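Waiting longer before the second grasp
Jun 13, 2020

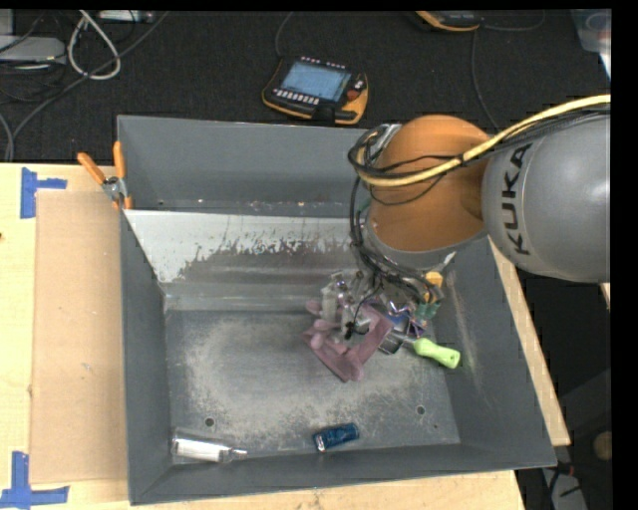 For my thesis I compare two ways to choose the next grasp after a failed one. The first way takes the best score again from the same depth map. The second way, which Patricio Yáñez proposed in January, lowers the score near the failed point and makes a new depth map. We ran 400 attempts with each. Shiny things are still the hardest for both, and the purple crinkled item near the gripper is of this type: the depth map has holes on it, so the score there means very little. With the second way, repeated failures at the same point went down to four from 100. I was happy with this number – maybe too happy. Amancay Insaurralde asked how much time each new map costs, and I had only measured it on Lucero, our old computer. It is 746 milliseconds there. I will measure again on the new one next week.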